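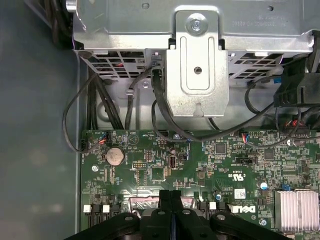 Fig. 1. Inside an opened desktop: metal cage, grilles, Dell motherboard.

Repair and Its Discontents
Handout 2: Why we throw things away
Arngate College, evening course in everyday economics
Tutor: Amparo Zabala

Last time we left the kettle question unresolved, and several of you went home annoyed. Good. To recap: the kettle costs less to replace than to have someone look at, so it goes in the bin, and everyone involved has behaved sensibly. The trouble starts when you add all the sensible people together.

Price of the thing, price of the hour
A repair is mostly somebody's time. A new object is mostly somebody else's time, usually a long way off and cheaper. When wages at home rise faster than the price of goods, mending loses ground even if the menders are as good as ever. My grandmother darned socks. I own a darning mushroom, and keep it on a shelf where visitors can admire it.

Three words to keep apart
Worn out: it no longer does the job.
Obsolete: it does the job, but the job has moved on.
Unfashionable: it does the job, and you are embarrassed by it.
Essays that muddle the last two will be returned with a sigh in the margin.
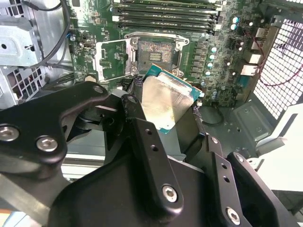
Fig. 2. Processor with patches of old thermal paste, and the open socket.

Parts and the whole
Some goods come apart willingly and some were glued by people who never expected to meet you. A maker who sells spares keeps old products alive, and so competes with its own new ones. Aled Mostyn's paper (in the reading pack) calls this "selling against yourself". He thinks firms do it only when pushed. Lihua Qiu thinks a reputation for lasting goods pays for itself, eventually. Read both, and notice how much work the word "eventually" is doing.

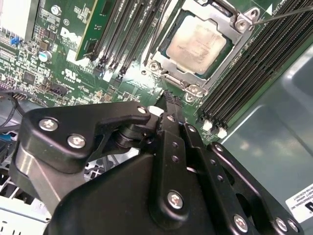 Then there is the matter of knowing what is wrong. Diagnosis is charged for whether or not it ends in a repair, and customers resent paying to be told bad news. Some shops hide the fee in the price of the job. Others ask for it up front and watch the customer leave – usually with the toaster still under one arm.

For next time
Read Mostyn, then Qiu, pages 2 to 12. Bring one broken object from home that you have not thrown away, and be ready to say why. Nothing that leaks, please.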